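Jallo residents told to clear the kitchen table, again

The shared kitchen at the Jallo Street housing co-operative has a new set of rules, its seventh, and this one concerns the table.

The table is the long-running sore point of the building. The fridge was settled years ago with coloured tape. The oven was settled by breaking. The table, though, is where everybody puts a thing down for a minute, and by February the minutes had mounted up to the point where a member of the second-floor landing ate a bowl of soup standing at the window and then wrote a letter.

The letter ran to 595 words. It was pinned above the kettle, where it picked up two corrections to its spelling and a ring from a mug, and it was read out in full at the next residents' meeting. The meeting had been called to discuss the bike shed. The bike shed will now be discussed in the spring.

Under the rules agreed that evening, anything on the table after ten at night is treated as abandoned. Abandoned items go into a crate under the stairs and can be had back on payment of 78p, a figure reached by splitting the difference between those who wanted 50p and those who wanted a pound, and then arguing for a further twenty minutes. Pans are exempt if they are soaking. A pan on the table is by definition not soaking, as the meeting was reminded by several people at once.

There is also a clause on crumbs. It says that whoever makes them sweeps them, and that sweeping means into the bin. Moving them along to the next person's place has been, in the words of the minutes, "a feature of life here for too long". Coffee is covered by the same clause, as are dried herbs, cereal and "anything else that comes out of a packet and does not go into a mouth".

The brush has its own paragraph. The co-operative has bought four table brushes since last summer and until recently could lay its hands on none of them. The present one was paid for out of the laundry money and is to be kept within reach of the table at all times, though not on it. Where that leaves the brush is a matter for the next meeting. The windowsill has support. So does a hook, but the hook would need a drill, and the drill was lent to Negash House next door and is spoken of in the past tense.

Negash House, for its part, has been following all this with interest. Its own kitchen has two tables and no rules, an arrangement its residents describe as working perfectly well, and which visitors from Jallo Street describe as two tables you can't use. The buildings share a boundary wall, a wheelie bin and a fair amount of opinion about one another.

The first week under the new system went better than expected. The crate filled on the opening night, chiefly with mugs, and took £3.12 in fines before the end of the week, all of it in small coins and one part of it in a foreign currency. The money goes towards washing-up liquid. There was a short dispute over a jar of pickled beetroot that had been removed from the table at two minutes to ten, and the kitchen clock, which runs fast, has been taken down while both sides consider their position.

Salt and pepper caused more trouble. The original draft allowed nothing whatever to live on the table, which was felt to be harsh on anyone eating an egg. An amendment now lets shakers stay, provided there is something in them. The sponge may stay too if it is in a tray. A sponge lying directly on wood is an offence, and the older residents, who remember the previous table, needed no persuading on the point.

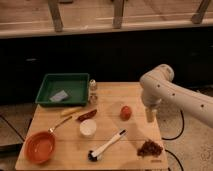 Supporters of the rules say the thing to look for is the small stuff. A frying pan gets noticed, shouted about and washed. Loose brown grounds near a corner can sit there for days with a brush lying on the same table, everyone having assumed that the brush being out meant somebody was in the middle of it. The minutes call this "the brush problem" and propose that a brush found beside a pile be counted as part of the pile.

Opponents, of whom there are three, say the table is meant to look used. They have asked for one evening a month when things may be left out overnight without charge. The request was put to a vote and tied, and will be put to another one when the resident with the broken ankle can get down the stairs.

The table was bought from Kamau's, the second-hand furniture shop by the station, and it has stood up well to its owners. It has been sanded once. A proposal to cover it in oilcloth was defeated on grounds of taste, and a later proposal to cover it in a different oilcloth was defeated on grounds of having had this conversation already.

Fines will be reviewed after three months. Any change needs a two-thirds majority and has to be written up on the sheet by the back door, in ink, the pencil version of the fifth set of rules having altered itself several times between one breakfast and the next.

The crate can be visited between six and seven in the evening. Unclaimed items will go to the Zukham Road jumble sale, with the exception of the beetroot, which has been eaten. Anyone who has one of the other three brushes is asked to leave it outside the kitchen door, and no questions will be put.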